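Review: the Heltel tabletop arm, as shown at the Vistent open day
Posted August 20, 2019

Vistent opened its Clanholm workshop to the public again this summer, and I went for the Heltel, a red and black arm that is supposed to handle dishes. Admission was $5. Parking was $16, so you can see who has the better business model.

Tamsin Kingi ran our demonstration. She talks fast, likes the word "grasp," and had no slides, for which I thank her.

The job was stacking. Bowls and cups, all in the colors of a kindergarten, on a dark green cloth. When I got to the front the arm had its dark red tip against the inside of a purple bowl, with a light blue bowl beneath it and an upright cup holding up the lot. I have built worse towers at home and called it tidying.

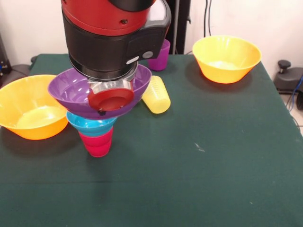
What I liked

It's quiet. You can hold a conversation next to it, and several people did, mostly about lunch. The motion is smooth and unhurried – picture a waiter near the end of a double shift. Washington Coutinho, who wrote the stacking routine, took every question from the crowd, including mine about wine glasses. (Not yet.)

What I didn't

The price. The Heltel lists at $2,433 a month on a lease, and my dishes are not worth that. The printed guide runs to 132 pages and spends most of them on mounting bolts. I'd also have liked a messier table earlier on, with cups tipped over and bowls near the edge, the way a sink looks after dinner.
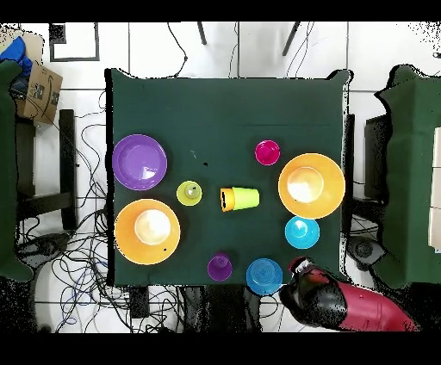
Bowls, cups and the Heltel's arm, seen from overhead.

Compared with the Fairweather arm I saw in July, I'd take this one. The Fairweather was faster and sounded like a blender. Four stars, and bring your own coffee.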